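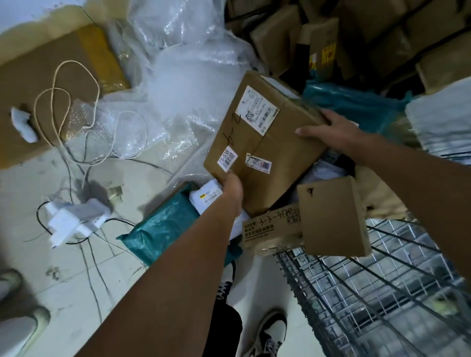

Filed under: Workshop & Small Business Tips / Packing & Storage

If you handle parcels for more than one or two people, you already know the pain. A neighbor comes in for a package, you're sure you saw it this morning, and now you're moving the same boxes back and forth while they stand there being polite. I run a little pickup counter in Marville, and I wasted a whole winter doing that before I got a system going!

The biggest change was writing on the box itself. I used to trust the printed labels, but the type is tiny and half the time the label ends up facing the wall. Now every parcel gets a shelf number in fat black marker the minute it comes through the door. Mine go shelf first, then spot, so 4-2 is shelf four, second space along. Write it big, and write it on the side you'll be looking at once the box is put away (I forget this at least once a day and have to do it again on the other end).

Plastic mailers are fussier. Marker smears on the shiny ones, so I stick on a scrap of paper tape and write on that. Press it down well at the corners, and keep it off the barcode or you'll be peeling it back when you need to scan.

For moving things around I swear by a wire mesh cart. I bought mine secondhand from Frandsen, and one wheel squeaks like you wouldn't believe, but being able to see in from the sides saves so much digging. Stand the tall cartons up against the back, lay the heavy flat ones on the bottom, and let the soft bags fill the gaps. Small boxes go in last or they sink and you find them at closing time. And don't pile it higher than you can see over!

When you unload, take one parcel at a time and use two hands, one of them underneath. I know, it feels slow. But old tape gives way when you yank a box out by its flap, and then you've got somebody's dinner plates to worry about.

A few odds and ends while I'm at it:

Save your bubble wrap, but give it a bag of its own. A loose heap of it takes over the floor in no time, and it hides cords. I do a quick floor check at 2 every afternoon, before the after-school rush.

Buy the good marker. I go through 14 cheap ones for every decent Sellia one, and the cheap ones squeak.

Anything that's been on the shelf for 30 days gets pulled and put by the register so I remember to call.

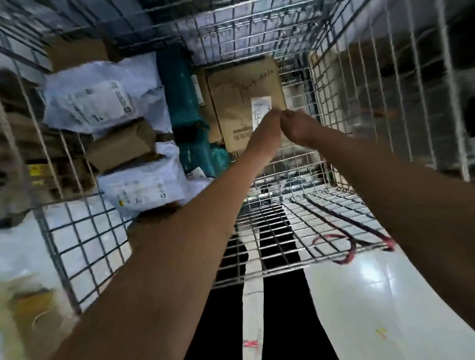 Odd shapes still give me trouble, I'll admit. Skinny things like tubes slide down between the boxes and vanish, so lately I've been standing them in a tall bucket from Karndale with their numbers facing out. It tips over if I overfill it, so I may put a brick in the bottom and see how that goes.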